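Arusard 30-piece screwdriver set review

Small screwdriver sets all look much alike in the shop, and most of them end up in the same kitchen drawer. I bought the Arusard in November after rounding off one screw too many with a set that came free with something else. It has had regular use since then, on glasses, door handles, a radio, a pair of hair clippers and a few old computers.

The set comes in a flat grey case with a sliding lid. Inside there is one handle, an extension bar and the bits, held in a rubber tray. The tray grips well. I have dropped the case down the stairs and nothing came out of it. The sizes are printed on the tray and not on the bits, so if you mix them up you will be squinting for a while.

The handle is the best part. It is slim, with a cap that spins freely at the top, so you can press down with one finger and turn with the others. The magnet holds a small screw firmly enough to get it into a deep hole. With the extension fitted there is a slight wobble, which you notice on long screws and can ignore on short ones.

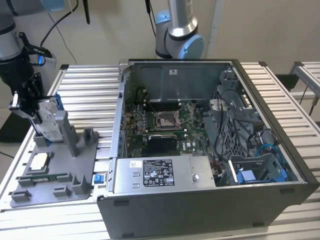 Words: Kristaps Paulauskas
Filed under: Hand tools, Home repair

For computer cases the larger cross-head bit is the one you will want, and it fits standard case screws snugly. I had no slipping, even on screws that had been done up hard. Where the set struggles is with anything bigger. The handle is too thin to get much force behind it, and for cupboard hinges I went back to my old full-size driver after two doors.

Wear has been light. Two of the smallest flat bits have bent at the tip, both on the same watch strap, and I would put that down to me. I wrote to the seller, Visten, to ask about spares. They replied the next morning and sent a pair for the cost of postage.

The Vasiliauskas set is the obvious rival. It has only 12 bits, but they are marked on the shank and the case is half the size. If you only mend glasses and toys, buy that one. For wider use the Arusard is the better choice, and the lid has stayed tight so far.

Good: handle, magnet, tray
Less good: unmarked bits, wobble with the extension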